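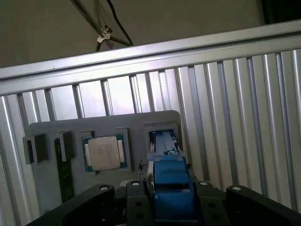 Search this blog Search Go

Memory and processors

I spent most of the evening sorting out computer parts again. I wanted every piece to have a place where it stands up by itself and doesn't slide under something else. For years I kept memory in a shoebox, and I lost 2 good modules that way. One had a chip knocked off the corner. The other I never found.

A holder with a slot is the best thing for memory. It goes in on its edge and you can read the label without picking it up. Processors are harder. They need a square recess that is a close fit but still leaves room for your fingers at the sides. My first try was too tight and I had to pry the thing out with a plastic card. I opened it up a little with a file and now it's fine.

Cables come next. I bought a bag of 13 clips from Hisell and used 5 before I ran out of patience. The sticky backs don't hold well on painted walls, so I wipe the spot with alcohol first and wait a few minutes.

I still have the drives to do. They are in a drawer with the screws, and none of the screws are sorted. I'll probably leave that until July.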